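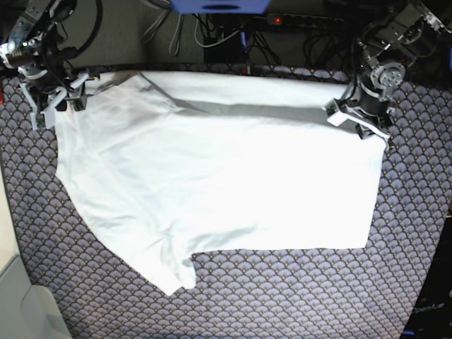 White T-shirt on the patterned tablecloth

About Jeltholm Van Works

Hello, and thanks for stopping by! If you've landed on this page you probably own a van, or you're thinking of owning one, or you're in a band with somebody who owns one and you'd like it to stop making that noise. Whichever it is, you're welcome here. Put the kettle on, we do go on a bit.

We fit out, look after and (when it comes to it) rescue vans that carry people and their gear for a living. Most of our customers are musicians, but over the years we've also had puppet theaters, a traveling choir, two wedding DJs who don't speak to each other, and a man who hauls church organs in pieces. What they all have in common is a vehicle that gets loaded until the springs complain and is then expected to start at one in the morning in a parking lot behind a club.

How we got going

Jeltholm began with one van and one very bad weekend. Naveen Rajput was playing bass in a country-rock outfit at the time and driving a high-mileage cargo van with a bench seat bolted in by a friend of the drummer. The bolts gave up on the way home from a show, 85 miles from anywhere he knew anyone, and Naveen spent the rest of the night on the shoulder with a flashlight and a borrowed socket set, working out how that seat should have been mounted in the first place. He got it in solid by sunrise. Then the singer's brother asked him to look at his van, and after that it was a friend of the brother, and by the following March Naveen had given up the bass (we're told it was a fair trade for everyone) and rented half a unit out at Drindemden.

The other half of the unit belonged to Katia Dal Bello, who was running an upholstery business and getting pretty tired of the grinding noise coming through the wall. She came around to complain and ended up staying until dinnertime, telling Naveen everything that was wrong with his seat covers. They knocked the wall through that summer. Katia still does the upholstery, and she still tells him.

What we do

We get asked this a lot on the phone, so let us try and set it down properly.

Seating. Proper seats, properly mounted, with belts that are anchored to something that means it. We can put in a second row, a third row, or a row that comes out when you need the room for amps. If you've bought a van with seats already fitted by a previous owner, bring it by and we'll get underneath and have a look at them before you put your friends in it.

Partitions and load bays. A good bulkhead between the people and the gear is the first thing we'd spend money on if it were our van, ahead of the stereo, ahead of the paint, ahead of almost everything. A bass cabinet weighs what it weighs and it doesn't slow down just by asking. We build ours to your van, and we'll measure your actual gear if you bring it along. Please do bring it along! We once built a beautiful drum shelf for a kit that had been described to us over the phone and the kick drum missed by the width of a thumb.

Bunks and sleeping platforms. For parked-up sleeping only, and we'll say that to you more than once. Katia makes the mattresses herself and will ask how tall the tallest person in the band is.

Mechanical work. Brakes, cooling, suspension, belts, hoses, batteries, alternators, and all the other things that tend to go the week before you leave. Dionysis Pappas runs this side of the shop and has done since we moved into the second bay. He came to us from delivery fleets, and he has opinions about transmission fluid that could fill a page by themselves.

Pre-tour checks. This is the thing we're proudest of, if we're allowed to be proud on our own website. You leave the van with us, we go through it top to bottom, we take it up the long grade outside town with weight in the back, and you get a written sheet telling you what's fine, what'll last the tour and what won't. We don't sell you the middle group. If it'll last, it'll last, and we'll see you when you get home. 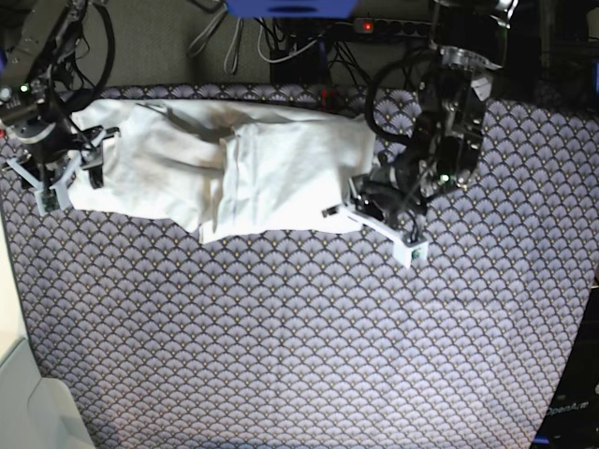
White cloth on the table

The people

There are seven of us now, which still feels like a lot when everyone wants the microwave. You'll mostly run into these folks:

Naveen Rajput - founder, fabricator, drives the test loop. If you hear someone singing the low harmony under a vehicle, that's him.

Katia Dal Bello - seats, trim, bunks, curtains, headliners. Katia also looks after the fabric samples, and if you can't decide between two grays she will decide for you.

Dionysis Pappas - everything that turns, burns or leaks.

Rebecca Bianchini - front desk, bookings, parts ordering and the person who'll pick up when you call from the side of the road. Rebecca used to book a mid-size theater, so she knows what load-in means and she knows why you can't just be there an hour later.

Nazareno Vitale - electrical. Second batteries, inverters, interior lights, reversing cameras, and finding out why your left turn signal comes on with the radio. He's the quiet one. He's also the one to ask about alarm systems, which sadly is something every touring band has to think about sooner or later.

Our apprentices split their time between the bays and they change over every couple of years, so by the time you read this you may meet somebody new. Be nice to them, they're the ones who wash your van before you get it back.

The old girl

You'll see her when you come in. Monti is the van that started it all, same one, same seat mounts, and she has pride of place by the roll-up door. She's had two engines and more alternators than we care to remember, and she doesn't go far these days, but we still take her out for parts runs, and we lend her out to customers who've got a show that night and a van in pieces on our lift. She pulls a little to the right. You get used to it, and after an evening with her most people come back asking whether she's for sale (no, sorry, she isn't).

How we like to work

We'd much sooner have a long conversation with you at the start than an awkward one at the end. So when you book a fit-out we'll ask you in, sit you down, and want to know how you travel. Who drives? Who sleeps while somebody else drives? Do you load from the back or the side? Is there a dog? People tend to come in asking for a certain seat or a certain shelf they've seen in somebody else's van, and that's a fine place to begin, but a four-piece that plays weekends within a couple of hours of home wants a very different vehicle from a duo that's out for six weeks at a stretch.

Prices go on paper before we pick up a tool. If we open something up and find rust where there shouldn't be any, we stop and call you, and we send pictures, and nothing else happens until you've said yes. We've been on the other end of the surprise bill and we didn't enjoy it.

We finished our 111th full fit-out shortly before the holidays, a long-wheelbase van for a brass band, with a rack down one side for the tubas. Everybody in the shop signed the underside of the rear bench. (We do that on all of them. Have a look sometime if we built yours.)

Working with Wisgate

For body and paint we send our customers over to Wisgate, the body shop across the yard. They're a separate business with their own books and their own coffee, but we've shared a fence for years and we walk vans over there and back without you having to do any running around. If you'd like your band's name down the side, they can do that too, though Dionysis would like it known that a plain white van draws a lot less attention in a strange parking lot overnight.

Coming to see us

We're at the far end of the Drindemden industrial park, past the tile warehouse, last turn before the road runs out. There's room to swing a trailer. If you've come a long way, let Rebecca know and she'll try to fit you in first thing so you can get home the same day, and there's a decent diner you can walk to while you wait - get the hash browns. For anything longer than an oil change it's best to call ahead, spring especially, when every band we know remembers in the same week that festival season is coming.

And if you just want to stop in and talk about vans for a while, that's fine as well. There's usually a chair. Moving the cat off it is up to you.

Page last updated 13/01/2022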